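3.2 Garment handling before measurement

Neckline growth in knitted tops is usually reported as a single figure after a fixed number of wash cycles. This hides the share of the change that comes from storage. A shirt that dries flat and is then kept on a hanger carries its own weight on two short lengths of shoulder seam and, depending on the hanger, on part of the collar rib. The load is small, but it lasts for weeks. We therefore treated storage as a separate variable and held washing constant across all groups.

The sample consisted of 60 short-sleeved cotton jersey shirts bought from two suppliers, Turnent and Andosik. Both sell a single-knit jersey with a ribbed collar attached by a four-thread overlock seam. The Turnent collar is cut slightly narrower than the Andosik collar and is joined under more tension, so the two were never pooled in the analysis of neckline width. Striped shirts were preferred over plain ones wherever the supplier offered both. A horizontal stripe gives a built-in reference line, and any bowing of the fabric below the collar can be read against it without marking the cloth.

All shirts were washed once before the first measurement to remove finishing agents and to let the yarn relax. They were then dried flat on an open rack and left for one night in the measuring room. Shirts that showed a twisted side seam after this first wash were set aside and replaced, as spirality changes the way the front panel hangs and would have been confused with storage effects.

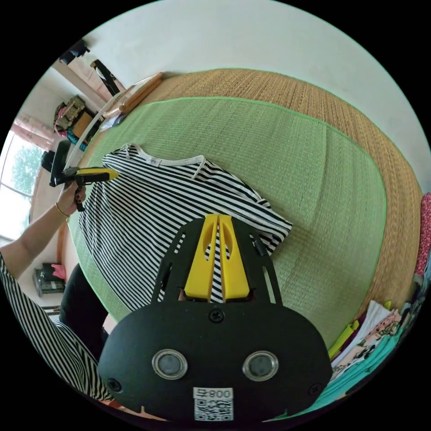 Ankrah

Figure 3. Striped T-shirt laid out on a green woven mat, with a white plastic hanger partly inside the neckline.

The way the hanger enters the garment matters more than we had expected when the protocol was drafted. There are two common routes. In the first, the hanger is passed up through the hem and the hook comes out at the neck, which puts no strain on the collar. In the second, one arm of the hanger is pushed down through the neckline and the other arm follows. The second route is faster and is the one most people use at home, but it stretches the rib past its resting width each time. For a round neckline the peak stretch occurs when the second arm passes the collar seam.

Each shirt was assigned to one of three storage groups: folded, hung through the hem, or hung through the neckline. Hung shirts were taken down and put back once per day so that the effect of repeated insertion could be separated from that of static load. Folded shirts were opened and refolded on the same schedule. Hangers were of one molded pattern, supplied by Skallora, with a plain shoulder profile and no notches.

Neckline width was taken with the shirt lying face up, between the inner edges of the rib at the shoulder seams. The fabric was smoothed by hand from the center outward and then left alone before reading. Smoothing toward the collar was avoided, as it pushes slack into the rib and shortens the reading. In total 323 readings were kept. Readings were dropped if the shoulder seams could not be brought level without pulling the cloth.

The results for the two suppliers are given separately in Section 4. Differences between the folded group and the group hung through the hem were tested first, as these share the same collar treatment and differ only in static load.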